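La lettre de la cave — avril
Au domaine Zerouali, la cuvée Masia change de cuve

Les abonnés qui suivent le domaine depuis ses débuts savent que la Masia n'a jamais été faite deux fois de la même façon. Le millésime 2023, mis en bouteille le 2024-04-11, marque pourtant un changement plus net que les précédents : l'élevage s'est fait pour moitié en cuve béton, et les fûts neufs ont disparu.

Le domaine compte 41 hectares, dont une petite partie seulement entre dans cette cuvée. Les vignes de grenache et de carignan sont plantées au lieu-dit Pesa, sur des argiles à galets exposées au nord-est. L'orientation, longtemps jugée défavorable, est devenue un avantage avec les étés que l'on connaît. La vendange y commence presque dix jours après celle des parcelles du bas.
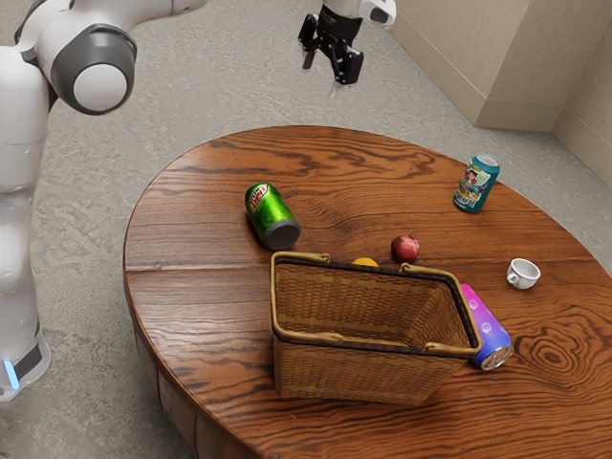

Radwa Cherkaoui a pris la direction de la vinification il y a quatre ans. Elle a d'abord raccourci les macérations, puis réduit les pigeages à un seul par jour, parfois aucun en fin de fermentation. Le carignan est désormais vinifié en grappes entières, le grenache reste égrappé. Les deux cépages sont assemblés en janvier, après la malolactique, ce qui laisse au vin trois mois pour se mettre en place avant le tirage.

Le choix du béton est venu d'un essai mené sur une seule cuve en 2021. Le vin y avait gardé plus de fruit et des tanins moins secs que le même lot logé en barrique. L'année suivante, l'essai a été répété sur une parcelle différente, avec le même résultat. Les vieux demi-muids ont été conservés pour le carignan.
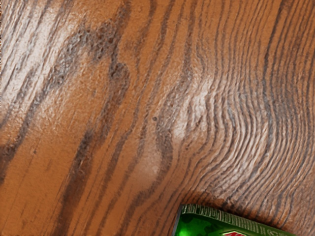 Ayuba Quaye

Côté volumes, le gel d'avril 2023 a touché le bas de Pesa et la récolte s'en ressent. Le domaine annonce 2 212 bouteilles et 187 magnums. Une part est réservée à l'importateur Zonthorpe, qui distribue la maison en Angleterre ; le reste sera vendu au caveau et aux abonnés de cette lettre, dans la limite de six bouteilles par foyer.

À la dégustation, fin mars, le vin était encore serré. Le nez donne de la griotte, un peu de garrigue, une note poivrée qui vient du carignan. La bouche est droite, plus fraîche que sur le 2022, avec une finale légèrement amère qui devrait se fondre. Nous conseillons de l'attendre jusqu'à l'hiver, ou de le carafer une bonne heure. Il se sert à 16 degrés, sur une épaule d'agneau ou des aubergines au four.

Tout le monde n'est pas convaincu par l'abandon du fût neuf, et notre dernier numéro nous a valu du courrier à ce sujet. 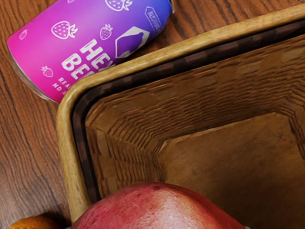 Ruba Rizk : J'achète la Masia depuis le 2015 et c'est justement le boisé des premières années que j'aimais. Le 2022 m'a paru bon mais un peu court. Est-ce qu'il est prévu de garder au moins un lot à l'ancienne, même en petite quantité ?

La question a été transmise au domaine. Aucun lot de ce type n'existe en 2023, mais deux barriques neuves ont été achetées pour le 2024 — rien n'est décidé sur leur usage.

Il reste par ailleurs nearly 65 bouteilles du 2019 au caveau, vendues à l'unité et sur place uniquement. Les réservations pour le 2023 se font par retour de courrier, en précisant le format souhaité et le mode de retrait.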